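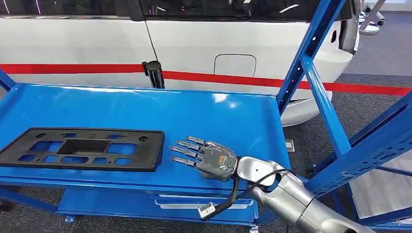
Budgeting a second hand for the trim cell

gomley_nhi
2023-09-07
Quote from Clastirier came in at 391 a month on lease, 16 months minimum. Cart is extra. I have to send numbers up before October. Lease or buy?

Zarar
Buy. You'll keep it longer than 16 months.

sandhu_k
Disagree. Lease the first one. We bought ours and fingers were the real cost, 112 each for spares.

Zarar
112 is cheap next to a stopped line.

sandhu_k
Not when you go through 20 of them.

gomley_nhi
Does the lease cover fingers? The quote only says "wear items excluded."

sandhu_k
Then no. Get it in writing. Ask about cables too, ours hung over the cart edge and kept snagging.

Zarar
Still buy. Put spares on their own line.

gomley_nhi
OK, asking for both prices.
Nhi Huỳnh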